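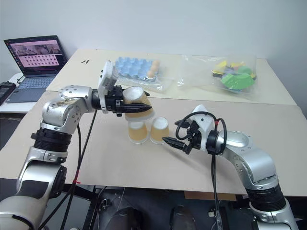
Two-Arm Handling of Paper Cups at Kosside: Effects on the Work of the Packing Staff

Sze-wing Fung and Keir Paterson
Project supervisor: Yolanda Marulanda

1. Background

Kosside packs catering supplies for small customers. Most orders are mixed: paper cups, lids, napkins and trays go into the same carton. The firm has automated its sealing and labeling, but picking and stacking are still done by hand. In August the company set up a trial station with two robot arms next to the packing area and gave us access to it for this project.

The technical question was whether the arms can pick up, turn and place paper cups without crushing them. The second question, which takes up most of this report, was what the station changes for the people who do this work now. We did not study wages or staffing plans. Kosside asked us to leave those out.

2. The station

Each arm ends in a two-finger gripper. The arms work over a shared tabletop, and each can reach the middle of it. Control and recording run through a laptop on a side surface, where the operator also checks the camera pictures. The recording software is called Tuvumora and was already in use at the firm.

Cups were chosen as the first item for practical reasons. They are light, they all have the same shape, and a damaged one costs very little. They are also harder to grip than they look. The wall bends under low pressure, and a cup held near the rim goes oval before it slips. Grip force was therefore kept at the lowest setting that held the cup through a full turn.

Other goods were kept on the rear part of the table in clear bags, including eggs with a light blue tray and a bag of colorful pieces. They were not used in the cup task.

3. Method

We observed the station over 4 shifts and spoke with the people who worked at it. Each session lasted 60 minutes, followed by a break. Eight employees took part. Two of them, Shuk-fan Ho and Hiu-tung Kong, agreed to be named. Both have worked in packing and both were trained as operators at the station.

For each attempt, the software stored the arm movements and the operator entered a result: placed, dropped, crushed or stopped. Over 2000 attempts were stored. We used the log to find the types of stop that needed a person, then asked the operators what they had done in each case.
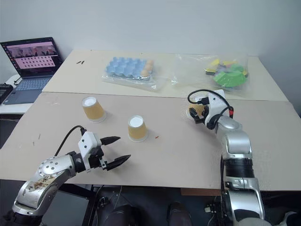 Figure 1. Cup task. Three upside-down cups on the front part of the table, left gripper open and right gripper at a cup.

4. Results

4.1 Handling

Cups standing upside down were easier for the arms than cups lying on their side. An upside-down cup rests on its rim and stays in place if a finger touches it lightly. A cup on its side rolls. Most stops in the log came from a rolling cup leaving the reach of one arm while the other arm was in the way.

Cups placed close together were the second main cause of stops. The gripper fingers need space on both sides, and when two cups nearly touch, the open finger pushes the neighbor. The operators solved this by spacing the cups before the start. That step is manual and does not appear in the log, so the recorded time per cup is too low. We did not correct for it.

4.2 Changes in the work

Hand packing at Kosside is standing work with steady movement. Work at the station is mostly watching, with short periods of resetting. The operators reported less strain in the wrists and more in the neck and eyes. Ho placed the laptop at the left end of the table and found that she was turning her head the same way all session. Moving it was discussed, but the cable length did not allow it during our visits.

The pace is also different. At the packing line a person can speed up before a break and slow down after it. At the station the arms set the pace, and the operator waits. Kong described this as the hardest part to get used to. He kept wanting to reach in and straighten a cup, and reaching in while the arms are enabled is against the site rules.

Deciding what counts as a fault became a new task. A cup with a small dent is acceptable to most packers, who would nest it inside a stack. The log only offers "placed" or "crushed." In the first shift the operators entered dented cups differently, and part of the early data could not be used for that reason. A written rule was agreed with the shift lead and taped beside the station.

4.3 Skills

The packers knew things that the project team did not. Sleeves of cups from one supplier, Gollico, stick together in humid weather. Cups from Shek separate easily but have a softer rim. This affected the choice of cup for the trial, and it came out only in conversation. No part of the software has a place to store it.

5. Limits

The trial used single cups. Kosside sells stacks, and taking one cup out of a nested stack was not attempted. The number of operators was small, and all of them volunteered, so people who dislike the station may be missing from our interviews.

6. Recommendations

Add a "dented" result to the log. Record the manual spacing step as part of each attempt. Put the laptop on a stand that can be moved to either end of the table. Rotate operators back to hand packing after each session, at least until the neck complaints have been looked at. Add a free text field to the software for notes on materials, and have the shift lead read it weekly.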